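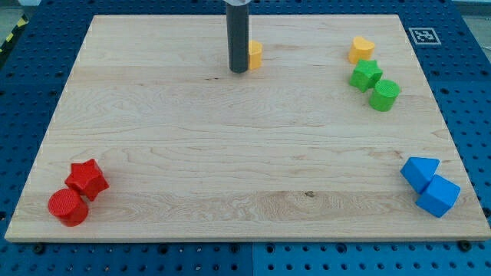
A pale wooden board with visible grain, lying flat on a blue perforated work surface.

How to oil an unfinished wooden board

Applies to: chopping boards, serving boards, tray bases and shelf boards in bare wood
Does not apply to: varnished, lacquered, painted or veneered boards

This page covers preparing and oiling a small bare board with a wipe-on oil. The method was written for Herico Board Oil but works with any thin oil sold for bare wood. If the tin gives a different drying time, follow the tin.

What you need

Wipe-on oil, 200 ml or more
Abrasive paper in 120, 180 and 240 grit
A cork or rubber sanding block
Lint-free cotton cloths, cut to hand size
A spray bottle of clean water
Nitrile gloves
Four painter's points or a wire rack
A metal bucket of water for used cloths

Check whether the board is bare

Put a few drops of water on the face and leave them for two minutes. On bare wood the drops spread and leave a dark patch. If they stay as beads, there is a finish or an old coat of wax on the board. Wax can be taken off with white spirit and a clean cloth. A film finish has to be scraped or sanded off completely before you go on, including from the edges.

Check the board for movement at the same time. Lay it on a surface you know to be flat and press each corner in turn. A board that rocks slightly can still be oiled. If it rocks badly, leave it on edge in the room where it will be used for a week and test it again. Oil will not pull a cupped board flat.

Step 1. Sand the faces

Start at 120 grit only if there are saw marks, planer ripples or stains. Otherwise start at 180. Wrap the paper round the block and sand with the grain in full-length strokes, overlapping each stroke by half. Keep the block level as it runs off the end, or the edges will be rounded over.

Change direction for nothing, including swirling grain. Where the figure turns, for instance beside a knot, reduce the pressure and keep to the line of the board as a whole. Scratches across straight grain show up clearly under oil.

Brush off the dust, then repeat with 180 grit and look across the surface towards a low lamp. Any scratch left from the 120 grit will show as a bright line.

Step 2. Sand the edges and ends

Sand the long edges with the block held square. End grain takes up more oil than the faces and goes darker. To limit this, sand the ends one grade finer than the rest: if the faces will finish at 180, take the ends to 240.

Break the sharp corners with two light passes of 240 grit at 45 degrees.

Step 3. Raise the grain

Mist both faces lightly with water and let the board dry on edge for at least two hours. The surface will feel rough. Rub it back with worn 240 grit, using almost no pressure, until it is smooth again. Do not sand deeper than this or fresh fibres will be exposed and the step will need repeating.

On boards that will be washed often, raise the grain twice.

Step 4. First coat

Work between 15 and 25 degrees C, out of direct sun. Stir the oil; do not shake it.

Pour a small pool on the face and spread it with a cloth until the whole surface is wet. Do the underside and edges in the same session. A board oiled on one face only takes up moisture unevenly and may cup. Leave for 15 minutes and add more oil to any patch that has gone dull.

Then wipe off everything that has not soaked in. Use a dry cloth and turn it often. The surface should feel barely damp and should not shine. Oil left standing on the wood dries to a sticky skin that has to be removed with white spirit.

Stand the board on the points or rack overnight.

Step 5. Further coats

Rub down with 240 grit, three or four strokes per area, and wipe off the dust. Apply the second coat as the first, but leave it for only 10 minutes before wiping. Two coats are enough for shelves and tray bases. Chopping and serving boards need three.

Leave the finished board for the full curing time on the tin before it touches food or water.

Used cloths

Cloths wet with a drying oil can heat up and catch fire without a flame. Put them in the bucket of water as you finish with each one. Afterwards, spread them flat outdoors in a single layer until stiff, away from anything that burns. Do not leave them bunched up in a bin, a pocket or a box.

Faults

Sticky surface: excess oil was not wiped off. Rub with white spirit on a cloth, leave overnight and apply one thin coat.

Dull patches: uneven uptake. Add a thin coat to the whole face, not to the patch alone.

White marks after washing: grain has lifted. Rub with 240 grit when fully dry and re-oil.

Dark ring round a knot: normal. Sanding will not remove it.

Upkeep

Re-oil when water no longer beads on the surface. Wash with warm water and a little soap, wipe, and dry on edge. Do not soak, and do not use a dishwasher.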